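How a Robot Hand Learns to Pick Up a Cup

The robotics club at Hirnthorpe School meets on Mondays. This year's project is called Zurnus.
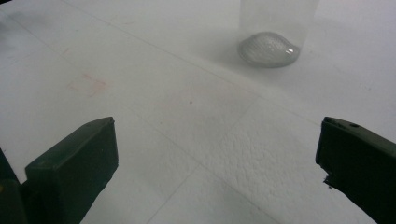

A robot hand like the one on Zurnus is called a gripper. It has two fingers and no thumb. A motor moves the fingers apart or together, and that is the only thing they can do. All other movement comes from whoever, or whatever, is holding the gripper.

Clear plastic is a hard material for a robot. A camera finds objects by looking for edges and changes in color. Light passes through a clear cup, so its edges are faint — on a white table they are fainter still.

The club does not write a rule for every cup. Members hold the gripper by hand, move it to a cup and close the fingers. A camera records each try. Santeri Räsänen, who is 9, has recorded 67 tries. The whole club has recorded 1596. A computer program then studies the recordings and looks for patterns in them. This is called learning from demonstration.

A useful recording follows these steps:

Start with the fingers open.
Move slowly toward the cup.
Stop when the cup is between the fingers.
Close the fingers until they touch both sides.
Hold still for five seconds.

Failed tries are labeled and stored in a separate folder. Tuulikki Karppinen checks the labels in September.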